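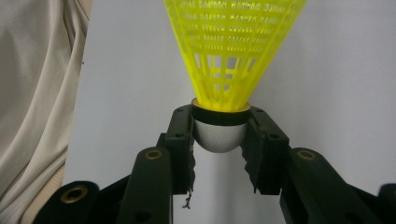
Figure 2. Plastic shuttlecock with a lattice skirt. The open windows lie just above the collar.

3.2 Skirt wear and the flight of plastic shuttlecocks

Club players have strong opinions about plastic shuttlecocks, and most of those opinions concern how they fly once they have seen a few weeks of play. A fresh one drops where you expect it to. A tired one sails past the back line on a clear that felt perfect off the strings. We wanted to know how much of this comes from the skirt and how much from the player, and the hall at Wurkosgate gave us a wonderful place to find out. The building has no ventilation running during evening sessions, the ceiling is high, and the club had kept its used shuttlecocks in dated tubes long before we arrived.

The skirt does most of the work in slowing a shuttlecock down. Air passes through the gaps in the lattice (Figure 2) and mixes with the air flowing around the outside, and the drag that results is large for something so light. In feather shuttlecocks the gaps lie between the shafts, and damage tends to be sudden: a feather snaps and the flight wobbles at once. Molded skirts age in a quieter way. The ribs soften, the cone gets squeezed at the moment of impact, and it takes longer to spring back open. While it is narrow it meets less air, so it travels farther. Earlier work treated this as a small effect. Our results suggest it deserves a good deal more attention.

We collected 67 used shuttlecocks from the Wurkosgate tubes and bought 67 new ones of the same model and speed grade to compare them with. Each was struck by a spring-driven launcher at two settings, one matched to a high clear and the other to a hard smash, and the landing point was marked on a paper floor grid. Shuttlecocks that tumbled or clipped the launcher guard were set aside and struck again. In all we recorded 2189 valid flights. Hall temperature was logged before every block of launches, and new and used shuttlecocks were alternated within a block so that a warm evening could not favor one group over the other.

At the clear setting, used shuttlecocks landed farther from the launcher than new ones, and the gap grew with the age marked on the tube. The pattern was plain enough that we could see it on the floor grid before any analysis was done, which made for a very happy Friday evening. At the smash setting the difference was larger still. This fits the idea of a skirt that is slow to reopen, as a harder strike squeezes the cone more and the recovery takes up a bigger share of a short flight.

What surprised us was how little the weight mattered. We had expected the used shuttlecocks to be lighter through chipping at the rim, and a handful were, but weight explained almost none of the spread in landing points. Stiffness explained most of it. We measured stiffness by pressing the open end of the skirt between two flat plates and reading the force needed to narrow it by a fixed amount. It is a simple bench test, quick to learn, and any club with a kitchen scale and a clamp could try a version of it.

We repeated part of the work at Bandidar, where the hall is colder and the players hit mainly doubles drives. Skirts there had stayed stiffer for their age. Two explanations seem possible. Cold plastic is less flexible to begin with, and flat drives may be gentler on the ribs than repeated smashes. Our data cannot separate these, and we would love to see a group with access to a climate chamber take the question on. The Bandidar tubes were also labeled by month only, so ages there are less certain than at Wurkosgate.

The player survey adds a useful human side. Members at both clubs were asked to sort a mixed box into "still good" and "finished" by hitting each shuttlecock a few times. Their sorting agreed well with the stiffness test, and experienced players were no better at it than beginners. Many said they judged by sound. We did not record sound in this study, but the Stavbridge group has microphones in place for the next season, and a shared set of worn shuttlecocks will go to them in February.

One limit should be kept in mind when reading Section 3.3. Every shuttlecock we tested came from a single model with one lattice pattern. Skirts with wider windows or thicker ribs may soften at a different rate, and the stiffness threshold given in the next section should be checked again before it is used with them.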